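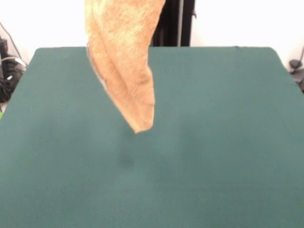 Section 4: Folding a Hand Towel on the Gronow Mat

This is the fold we get asked about most, and it's a fun one! Once you have the hang of it, a whole stack goes by before your coffee cools.

Before you start

Set the mat on a flat table and smooth it out from the middle. Brush off any lint. Terry cloth sheds, and felt loves to hold on to it.

1. Pick the towel up by one spot and let it hang over the mat. The folds will drop into long lines, and you'll soon see which way the cloth wants to turn.

2. If it hangs in a twist, let it unwind, or help it along with your free hand.

3. Run your fingers along a hem until you reach a corner. Take that corner, then follow the short edge to the next one.

4. Hold both corners apart and give the towel one good shake. This lifts the loops and makes the finished fold look wonderfully plump.

5. Lower the far edge first, then lay the rest toward you. Smooth with flat palms — no pulling.

6. Fold the long sides in to meet at the center, then fold end to end, and once more.

Note: The Standier shelf insert is 13 inches deep. A towel folded this way fits nicely with the rounded edge facing out.

Note: Thick bath towels can be folded in thirds at step 6. Try both and keep the one you like!

Caution: Don't tug at stray loops. Snip them level with small scissors.

Caution: Keep hot irons off the felt. If a hem needs pressing, move to the Tekley board first.

When the stack is done, shake out the mat and roll it with the felt side in. Storage is covered in Section 5.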